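Keeping the bottles moving: a talk with Yoshinori Onishi

Yoshinori Onishi has spent most of his working life around packing tables. He runs Rimix, a small outfit that sorts and repacks household goods for discount shops and food banks, and he also looks after the floor whenever Rimix sets up in a borrowed hall. We spoke in March over a cup of tea, with the kettle balanced on a crate.

He started at Magaña, a wholesaler, when he was 20. "I was put on cleaning products because the new people always were," he said. "It's heavy and it leaks. You learn to carry a bottle properly or you go home smelling of laundry."

Most of what he handles now arrives in plastic-wrapped bundles, and the wrap has to come off before anything can be checked. Onishi has firm views on that part of the job. He wants the wrap flattened as it comes off and kept to one side of the table, in a pile, until there is enough of it to take away. "People throw it on the floor and then they stand on it. I've seen 3 people slip on the same sheet in one morning."

After the wrap comes the checking. Each bottle is picked up and turned, and the cap and label are looked over. A torn label means the bottle goes to a separate bin, and so does a cap that moves too easily. He allows 4 rejects in a carton before he sets the whole carton aside and rings the supplier. Suppliers don't enjoy those calls, he said, and Culoretti, who send him a mixed load every month, once argued with him for an hour over a single box of fabric softener.

I asked whether it gets dull. "Some days. You do some 100 bottles before lunch and they're all the same colour. But I like a job where you can see how far you've got."

The table matters to him more than I expected. He likes a plain coloured top, green if he can get it, as yellow and white packaging shows up well on it and a loose scrap doesn't get missed. He keeps bottles lying down when they're waiting and stands them up when they're done, though he admits that not everyone who works with him follows the rule.

Storage is simpler. He uses open metal racking and ventilated crates, with the crates on the lowest level so that nothing heavy has to be lifted down. The racking came from Rondik, second-hand, and took him and his brother-in-law a whole evening to bolt together.

The bottles on the green table, then the blue racking with its green crates:
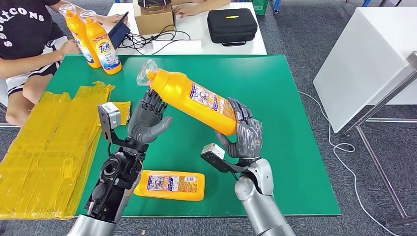
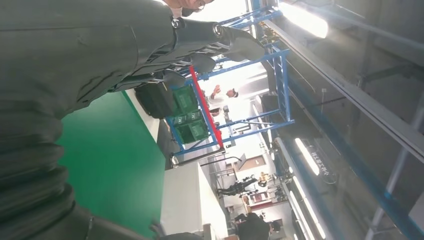 Working in a hall

Onishi prefers a hall to a warehouse. The ceilings are high, there is room to walk behind the racks, and people can talk to each other while they work. The drawback is that everything has to be put away afterwards, and he allows an hour for it.

"The table goes last," he said. "You always find one more bottle."

He hopes to take on a second hall before winter, closer to the shops he supplies. He hasn't signed anything yet, and he wants to measure the doors first.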